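Home rover build, sim side – floors, corners and one stubborn hydrant
Posted in: Home & Garage Builds > Mobile Bases

brandes_garage
March 28, 2026
OK so update on the basement rover. Chassis is Till Voß's Collesel plate design, two drive wheels and a caster, nothing fancy. Motors are in, the battery tray is not, so I'm doing the nav stuff in sim until the tray gets here.

Built a fake apartment. Took way longer than the chassis did. Furniture is from a free pack, plus random junk from the same pack for obstacles. Current trouble spot is the corner by the fridge. Hydrant up against the wall, red box in front of it. Planner keeps wanting to cut behind the hydrant and there is no behind.
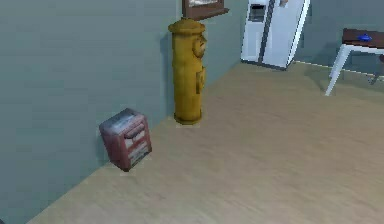 Where I'm at
- Mapping works
- Localization mostly works, drifts on long straight walls
- Path planning: see above
- Docking: haven't touched it

Ran 160 starts overnight with random start poses. 2 ended wedged in that corner with the wheels still turning. Logged 2,830 replans total which seems like a lot?? Somebody tell me if that's a lot.

vurnley
Thats a lot. What's your inflation radius set to?

Also why is there a fire hydrant in a kitchen. My cat would love it though

brandes_garage
Radius is the base width plus a bit. Hydrant's there cuz it's tall and round and the box is low and square, wanted both kinds next to each other.

sparkgap_june
Base width plus a bit is your problem. Half the width plus a bit. You're telling it the robot is twice as fat as it is, so every gap is almost closed, it opens and closes with the noise, and you replan forever.

brandes_garage
...oh no

brandes_garage
OK halved it. Same seeds, 1,933 replans now. Better, still not great. The wedged ones are gone from the corner but now it's hesitating at the doorway. Drives up, stops, turns a little, turns back. Sits there like it forgot what it came for.

Door's open on a fixed hinge, I'm not simulating the swing yet. Table and chairs on the other side, and I put a walker out there too, my dad uses one and the real rover will have to live with it.

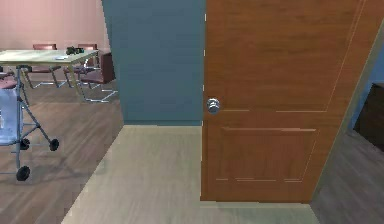

My guess is thin legs. The lidar is one flat slice a few inches off the floor, so a chair comes through as a handful of dots and half the time the dots vanish between scans. Costmap clears them, then they're back, then cleared. If I slow the clearing down it gets smoother but then ghosts pile up everywhere. Anybody found a middle setting that isn't awful?

dunetti_fan
Unpopular opinion, skip the sim. You've spent what, weeks on furniture? Put it on the floor with a power supply on a long cord and let it bump into stuff. Real chair legs will teach you more in an afternoon. I run the Dunetti motor boards and they cut out on stall so nothing gets hurt.

vurnley
Disagree pretty hard. He got a bad radius out of it overnight without scratching a wall. Try doing that many starts by hand.

dunetti_fan
He'd have found the radius on the first doorway. And sim carpet isn't carpet. Sim anything isn't anything

sparkgap_june
You're both right, can we do the chair legs.

Brandes – don't clear on a single miss. Make it take several misses in a row before a cell goes free, and put a timeout on it so the ghosts die eventually. And add a depth camera up higher if you've got the budget. The flat slice is never going to see a seat or a tabletop.

brandes_garage
Have a depth cam in a drawer. Mast height is the question. Tried a sim camera up at counter level just to see what I'd get from there, looking past the marble with the hat and junk on it out toward the floor.
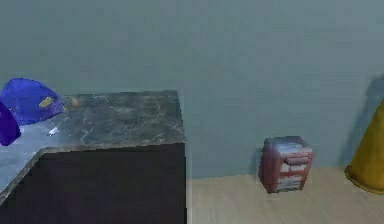

So too high and the cabinet eats everything close in, too low and I'm back to the lidar's view. Thinking somewhere around knee height, tilted down. Tray mounts are already drilled for a mast so at least theres that. Weight's my worry, the Collesel plate flexes if you look at it wrong.

till_v
It's my plate so I'll say it – it flexes because people leave out the cross rib. Did you leave out the cross rib?

brandes_garage
I left out the cross rib

till_v
Put in the cross rib. Then a knee height mast is fine, keep the battery low and behind the axle.

dunetti_fan
See, sim would never have told you that

vurnley
lol ok, one point

brandes_garage
Printing the rib tonight. Multi-miss clearing is in, running the same seeds again with it now. Will post the numbers when it's done. Still taking suggestions on the doorway thing if that doesn't fix it.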